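Murnari Workshop Notes
Tips for recording hand demos at the bench

April 2022

Quick list, will tidy up later. All of it's from the bottles-and-bags job at the Ulance shed, where we're using hand-held grippers to collect examples for the pick and place model. Most of it goes for any small household stuff though.

Before you start

Wipe the board. Damp cloth, then dry cloth. Sticky spots grab the bag and you get a weird drag in the recording that the model will happily learn.

Nothing on the board that isn't in the task. Pens, coffee, the roll of tape, all off. Rubbish bin goes under the bench, not beside it.

Cables over the back of the hand and down the wrist, or off to the side of your forearm. Never across the front of the work. If you feel a tug, stop and reroute, then start the take again. Don't try to save it.

Bit of velcro strap at the wrist helps. Not tight. Your fingers will go numb by the tenth take if it's tight.

Check the clock sync every time you unplug anything. Take 2231 to the end of that folder was useless becuase one side was lagging. Whole arvo gone.

Bags and bottles

Clear plastic is a pain. It shines, it sticks, it folds up under things. A few things that work:

Scrunch the bag once in your hands and let it fall open how it likes. A bag pressed flat every time teaches flat bags only.

Stand the bottles close together for some takes, well apart for others. Close is harder and you need more of it.

Come in from both sides at once, slowly. One gripper steadies, the other does the work. Swap which is which every so often.
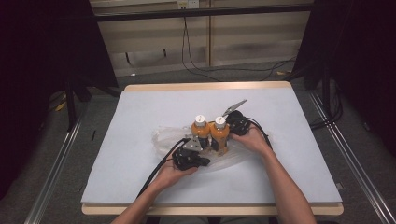
Photo: Rustix bench diary / Murnari

Two bottles on the bag is the hard version. Do the one-bottle takes first, get your hands warmed up, then go to two.

Grip under the cap, on the body. Grabbing by the cap works right up till the cap isn't done up properly. Go round and tighten every lid before the session.

If a bottle goes over, keep recording. Stand it back up with the grippers, finish the task, and tag it "recovery". Those are gold. Only bin the take if you used your bare fingers or knocked something off the table.

Pace

Slower than you think but no stopping dead. Long pauses come out as the arm sitting there doing nothing. Count to one before the first move, count to one after the last, then end the take.

Sets of 13, then put the grippers down and shake out your wrists. We tried sets of 41 and the last lot were all sloppy.

Change something small between takes. Bag a bit left, bottles turned, start with your hands in a differnt spot. Big changes go in a new folder.

Labels

Write the label straight after the take. Short and boring. "two bottles, bag under, left steadies". Same words every time, so no "jar" one day and "bottle" the next. The Wilczyńska sheet has the word list, it's taped inside the cupboard door.

Failed takes get a label too. Don't delete from the bench machine, move them to the reject folder and somebody will go through it.

We're at 3472 kept takes on this task. Spot check a handful from each folder at full speed before uploading. Things you missed at the bench show up pretty quick.

Packing up

Coil the cables loose, over-under, no wrapping around the gripper body. Microfibre cloth on the metal fins, no spray cleaner. Grippers back on the charged side of the shelf if charged, other side if not. Please.

Still to write up: zip bags, tea towels, anything with a handle.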